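Home Blog About Archive

Everything I own that is made of cloth ends up in a pile, and I have made my peace with most of it. The lime-green one is different. It has corners where no garment should have corners, and fold it however you like, one of them sticks up.

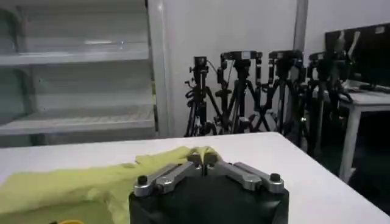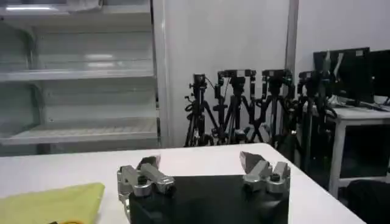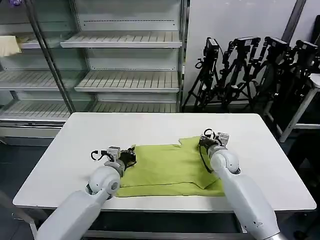 Posted by Nelli Aaltonen in June

My aunt Marjatta folds in thirds — sleeves in, bottom up, done before the kettle boils. I tried thirds. I tried halves. A white table helps, if only because every crease shows up and you can feel properly ashamed of it. The glass-door cabinet behind it has shelves to spare, so lack of space is no excuse either. I have 74 drafts on this blog and I think six are about folding.

Recent posts
The drawer I don't open
Marjatta versus the fitted sheet
Socks, a census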